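Tritstead fruit bowl row ends in a draw

The great Tritstead fruit dispute, which has occupied the parish newsletter since March and at least one marriage for rather longer, has been settled. Both sides say they won.

At issue was Class 11 of the village produce show, "A Plate of Mixed Fruit, Arranged". The schedule has read the same way for as long as anyone can remember, and until last year it was generally understood to mean fruit you could eat. Then a plate containing one knitted pear took second prize, and the letters began.

By the time the newsletter closed the correspondence, it had printed 20 of them. One ran to 2000 words and touched on decimalisation. Another consisted entirely of the dictionary entry for "fruit", with the word "seed-bearing" underlined twice.

Angelica Aquino, who edits the newsletter and had hoped to use the space for the bus timetable, called a meeting in the Caven Room. It began at 7pm and was expected to last half an hour. The tea urn was refilled at nine.

The purists argued that a judge ought to be able to cut a fruit in half and learn something. The modernisers replied that no judge had cut anything in half in Class 11 within living memory, that the word "arranged" was there for a reason, and that a felt plum would at least survive the afternoon in the marquee. A motion to abolish the class altogether was put forward by a man who grows leeks.

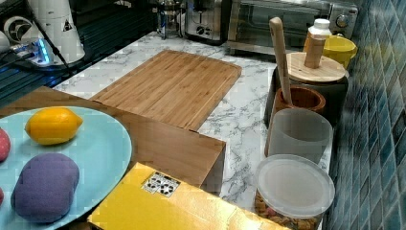 Mixed company: a lemon shares its plate with a plump purple neighbour.

Under the compromise, Class 11 will be split. Class 11a is for fruit that has grown on something. Class 11b is for fruit "of any origin", a phrase that took 40 minutes to agree and which several people already regret. Entries in both must fit on a single plate, and there is to be no glitter.

The question of whether a tomato may appear in 11a was raised at twenty to ten and ruled out of order.

Judging will be done by Mr Espiritu of the Zelanura garden centre, chosen because he lives 5 miles away and has never expressed a view. He has asked for a parking space near the exit.

"I think everyone behaved very well, considering," said Ms Aquino. "Nobody walked out who didn't come back for their coat."

Entry forms for the show are at the post office and should be returned there with the fee in an envelope. Exhibitors are reminded that the marmalade class is unchanged, and that the newsletter is not accepting letters about it.

The bus timetable will appear next month, by which time it will be out of date.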